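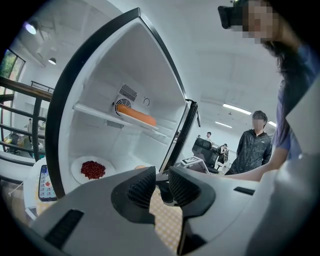
Section 8. Good Practice for Hand-Held Gripper Sessions

Applies to: Vullex hand-held grippers, single or paired
Last revised: 23 May 2024

Read this section before the first session and again after the first session in which something goes wrong. Most people manage both in one day.

8.1 Before you start

1. Settle the task in one sentence and write it down. "Put the bowl on the shelf" is a task. "Tidy the fridge" is an argument.
2. Check that the refrigerator sits level and that its door swings through its full arc without touching a person, a chair or the railing.
3. Wipe the finger pads with a dry cloth. Do not use kitchen spray. The pads are there to grip, and kitchen spray has other plans.
4. Inspect the marker cubes. Replace any cube with a scuffed or peeling face. Tape does not count as a repair, even neat tape.
5. Open and close each gripper 20 times. If it sticks once, swap it and log the serial number on the Falar sheet.

CAUTION: Keep bottles closed and clear of the door swing. Liquids travel farther than you would think.

8.2 During the session

1. Start with both grippers in view and the fingers open.
2. Move at the speed you would use if the bowl belonged to your mother-in-law.
3. Keep your wrists and sleeves off the marker cubes. A covered marker is a lost marker.

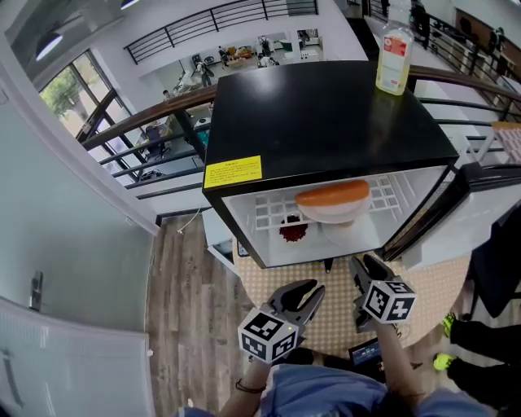

Figure 8-1. Two grippers at an open refrigerator, one in each hand.

4. Take hold of lidded containers by the body. Lids come off — it is the main thing they do.
5. If you drop an item, stop. Do not scoop it up and carry on as though it had been part of the plan. Mark the run as failed and start a new one.
6. End each run with the grippers empty and held still while you count to eight.

NOTE: Failed runs are kept under the Dewan labeling rules. They are useful, and there will be plenty of them. Deleting one to improve your average is a breach of this section.

8.3 People nearby

1. Only the operator reaches into the refrigerator. Helpful hands from the side spoil the run and now and then get pinched.
2. Observers stand outside the door swing and wear closed shoes.
3. Roll office chairs well back before you begin.

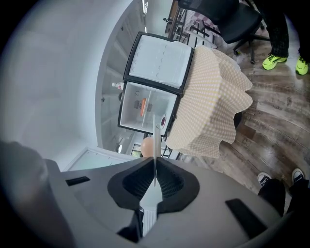
4. Anyone in the room may call a stop, for any reason, and the operator stops first and asks later.
5. Tell people before you record. Faces must be blurred before files leave the site, including the faces of people who say they don't mind.

8.4 Food items

Dried beans are allowed up to 56 per run, counted in and counted out. Sweep the floor between runs. A bean underfoot is a small ball bearing with no sense of duty.

Report injuries and pinched fingers on Clodden form 273, same day.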